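The Long Walk Home With Rustis

Selim Bayram's workshop in Elthorpe smells of machine oil and toast, and the first thing he'll do is put the kettle on. The second is introduce you to Rustis, a four-legged walking robot with the build of a stout labrador and a gait (he'd be the first to admit it) rather like a grandfather crossing wet tiles.

Rustis has been through six versions, and the colour has changed with every one. The current model is a cheerful mustard, chosen by Tülin Eren, who writes the balance software and has strong views on grey robots. "Who'd want to follow a grey thing up a hill?" she asks, pouring the milk.

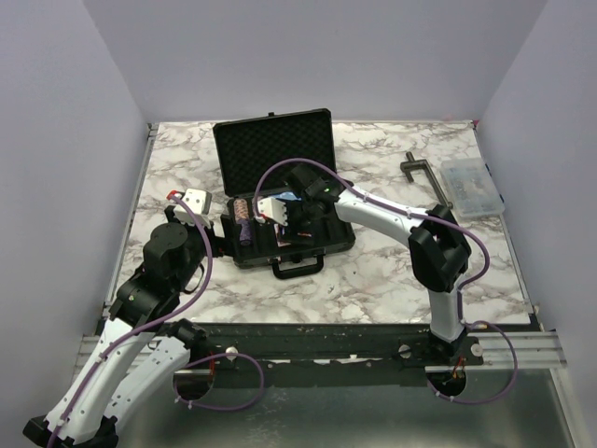

The hill in question is the gravel track out to Tralberg, 1,284 metres from the workshop gate, and last August Rustis walked the whole of it without a single tumble. The best effort before that was 765 metres, ending in a ditch full of blackberries! Tülin rewrote the ankle code over the winter, Selim swapped in softer rubber feet, and the two of them argued happily about both until nine most nights.

Next comes the return leg, which is downhill and, Selim reckons, a good deal harder on the knees.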